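Performance Analyst (Part-time, Fixed Term)

Prekside Town Football Club

Reference: 2433
Posted: 2018-12-14

Prekside Town wishes to appoint a part-time performance analyst to work with the first team and the under-18 squad until the end of the current season. The post is new. Match analysis has until now been shared between the coaching staff, and the workload has grown since the club entered the regional league in its present form.

The analyst will report to the first-team coach, Gervasio Sosa, and will work daily with the head of youth football, Sebastián Quezada.

Duties

Coding of all first-team matches, home and away, using the club's existing event list. The list covers possession changes, set pieces, entries into the final third, shots, and goalkeeper distribution. It was revised in November and the analyst will be expected to keep to the revised version until the end of the season, so that figures can be compared from one match to the next.

Preparation of a written report on each forthcoming opponent. Reports are two pages long and are issued to the coaching staff before the last full training session ahead of the match. They should cover shape in and out of possession, set-piece routines, likely substitutions and any change of system made when leading or trailing.

Filming of home matches from the gantry above the Nosby Stand, and of under-18 matches at the Trurnum training ground. Away footage is supplied by the host club under the league's exchange arrangement, and the analyst will be responsible for requesting it, checking it and reporting any missing periods of play.

Maintenance of the footage archive. The archive holds 567 matches, of which the older part is indexed by date only. The analyst will add opponent, competition and final score to these entries as time allows.
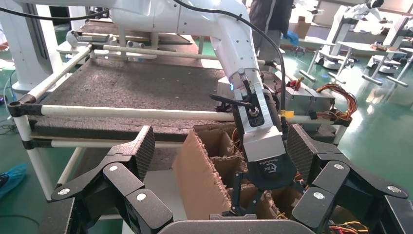
Attendance at the weekly selection meeting, where the analyst will present clips lasting no more than ten minutes in total. Clips for individual players are shown separately, by agreement with the player and the coach concerned.

Collection of training load data for the under-18 squad. Session length and each player's own rating of effort are recorded on paper at Trurnum and entered on the club system the same evening. The medical staff have access to these records and may ask for summaries at short notice.

Requirements

Applicants must have coded full matches for a club, college or county side, at any level, and must be able to supply a sample of that work. Experience of at least one commercial video coding package is needed. The make is not important, as training on the club's own package will be given in the first week.

A sound knowledge of spreadsheets is required, including lookups and pivot tables. Some ability to write scripts for cleaning data would be useful but will not be tested at interview.

A full driving licence is required. There is no public transport to Trurnum in the evening.

A degree in sports science or a related subject is desirable. Applicants without a degree will be considered on the strength of their sample work.

The post involves contact with players under 18. The appointment is subject to an enhanced criminal record check and completion of the club's safeguarding course before the first youth fixture.

Hours and terms

The post is for 20 hours a week, including match days. Evening and weekend work is a normal part of the role and does not attract a separate rate. Travel to away matches is on the team coach. Mileage is paid for journeys between the stadium and the training ground, but not for travel from home.

A laptop and software licence are provided and remain the property of the club. All footage, reports and data produced in the post are confidential and may not be used in a portfolio without written permission.

Pay is according to the club's support staff scale and will be confirmed with the invitation to interview.

How to apply

Send a CV and a covering letter of no more than one page to the club secretary at the Theodorakopoulos Stadium, quoting the reference number above. Include one opposition report or one coded match export. Where the sample was produced for another club, names of players should be removed.

Shortlisted applicants will be asked to code the first half of a match supplied by the club and to discuss the results with Mr Sosa and Mr Quezada. The exercise is carried out at the stadium on club equipment. Travel costs for interview are not refunded.

Applications sent through agencies will not be considered.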